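How I sort and fit white pipe before a project

If you've got a bunch of white pipe pieces to put together, do the boring part first. I skipped it in May on my Festlow shelf frame and ended up with one leg shorter than the rest (it still wobbles!).

Cut everything before you join anything. For my new plant stand I cut 4 uprights at 400 mm each, then knocked the burrs off with 360 grit paper, inside and out. A dull blade leaves a ragged end, so I finally bought a decent cutter from Leclerc and wow, what a difference.

Next, lay the pieces down side by side with the ends lined up. You'll spot a bad cut right away. Keep the ones you aren't using off to the side so they don't roll into your way.

Now the dry fit. Stand the pipe upright and hold it in two places, one high and one low. Holding it only at the top lets the bottom swing around, and you'll be chasing it forever. Give it a little twist as it goes into the socket and mark the depth with a pencil. Mine go in 36 mm.

For the small fittings I like a tray with walls and pockets. I used to dump everything in a Bindisby bin and dig, never again.
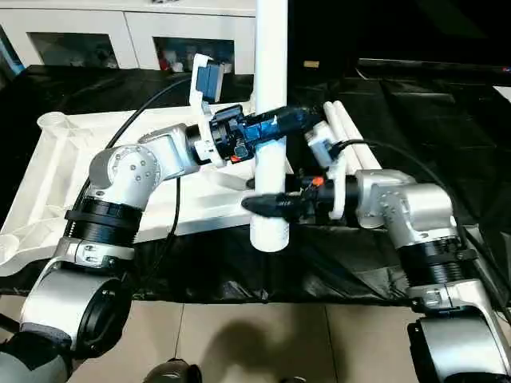
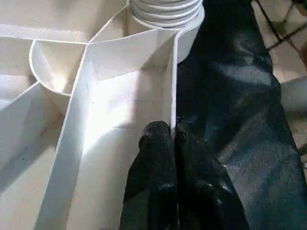 Upright pipe held high and low, with spares behind (first photo); white dividers and pockets up close (second)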